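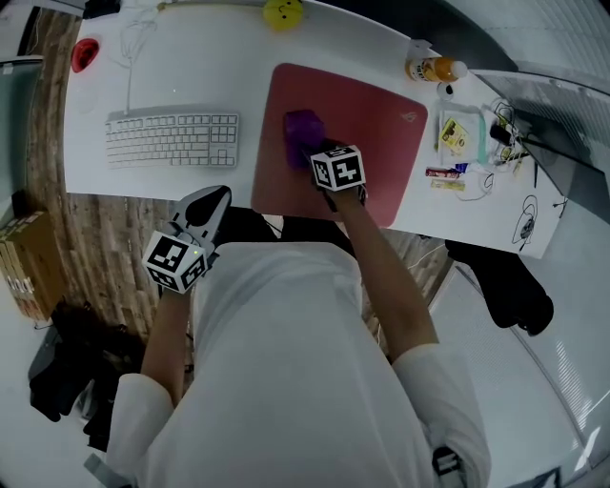 The Fondia desk mat is a soft mat with a smooth top for people who want one clear spot for the mouse and don't want to cover the whole desk. It is a rounded rectangle, wider than a standard mouse pad and shorter than the long mats that go under a keyboard. On a white desk the muted pink-red stands out without being loud, and there is enough depth at the front of the desk for it to lie flat beside a full-size keyboard. The logo is small and faint, up near the right corner, and most of the time you will not notice it. The bottle, the snacks, the yellow smiley ball and the keyboard are not included.

Item number: 2087-PR
Maker: Drorkum
Color: Pink-red
Also made in: gray, dark green, sand
Shape: Rectangle with rounded corners
Top: Woven polyester
Base: Natural rubber
Edge: Cut, not stitched
Pack: 1 mat, rolled, in a cardboard tube
Warranty: 20 months from date of purchase

About the surface

The weave is tight and fairly smooth. Optical and laser mice both track on it. If you use a mouse with very worn feet you may feel a little drag in the first week, and this goes away as the surface beds in. The mat is soft enough to rest a wrist on but it is not a gel pad and gives no raised support. If you need a wrist rest, the Markitz rest is sold separately and sits against the front edge of the mat.

We test one mat from each batch with a weighted slider. It makes 3,000 passes over the same strip and the strip is then compared with a mat from the shelf. Batches that show fuzzing are not sold.

About the base

The rubber grips painted, laminate and glass desktops. It will also grip bare wood, but do not leave it on a desk that was oiled or waxed in the last 60 days. Rubber can mark a finish that has not cured. On a desk with a rough or textured top the mat may creep a little when you move things across it.

There is some rubber smell when the tube is opened. Leave the mat out flat with a window open and it should be gone in a day or two.

Getting it flat

Unroll the mat face down and leave it overnight, then turn it over. A book on each end helps. Do not iron it and do not use a hair dryer on the base.

Cleaning

Crumbs: brush off or use a vacuum on low.
Drinks: blot right away with a dry cloth. Do not rub.
Ink: dab with dish soap and cold water. Ballpoint may not come out fully.
General: hand wash in lukewarm water with a drop of dish soap, rinse, press between two towels, dry flat.
Do not machine wash. Do not tumble dry. The pink-red and the dark green may give off a little color in the first wash, so wash them alone.

Keep charging adapters and other things that get warm off the mat. Long contact with heat hardens the rubber and the corner will start to lift.

Which mat do I need?

If your keyboard and mouse should both sit on fabric, get the Võ long mat. If you only want a place for the mouse and have a small desk, the Fondia small is enough. This one is the middle size. It suits a low mouse speed, where the hand travels further, and it leaves the rest of the desktop free for paper, trays and whatever else collects there. Left-handed users can turn it around, in which case the logo ends up at the lower left.

Customer notes

"Had the gray one for two years and bought the pink-red for my other desk. Same thickness, same feel. The color is a bit duller than on my screen, which I prefer." Wichai Sitthichai

"Good mat. Took three nights to go flat, not one. Base holds well on my desk and it picks up lint, so I go over it with a tape roller." Thiện Ngô

Stock and shipping

Pink-red and gray are in stock and go out the next working day. Sand is back in September. Dark green is sold from our counter only until the remaining tubes are gone. Unused mats can be returned in the tube. A mat that has been washed can't be returned unless it has a fault.

Page updated January 29, 2018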